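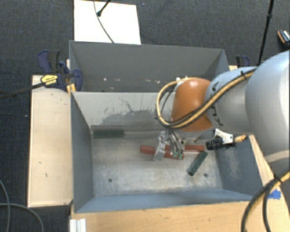 Two gray metal bins on the dark carpet.

Larnum storage bin, 6 months in

Bought two of these in July for the garage after the plastic ones from Pryor cracked on me. Short version: good bin, annoying lid.

The good. Solid. No wobble, no sharp edges on the rim, which my last metal one had plenty of. I keep paint cans and old plumbing parts in mine and the bottom hasn't bowed. Wipes clean with a damp rag. Cleaning the garage takes me 16 minutes now, used to be a whole morning.

The not so good. Lid is sold seperately and doesn't sit flat. Mine pops up at one corner every time. Handles are small — fine with bare hands, lousy with winter gloves. And it's loud. Drop a wrench in there at 6 am and the whole house is up.

Shipping from Floltel was slow but the box came in okay. One bin had a scuff on the side, didn't bother sending it back.

Looked at the Inero one too. Nicer handles, costs a lot more, and the sides felt thin to me in the store.

Would I buy agian? Yes, without the lid. 4 stars.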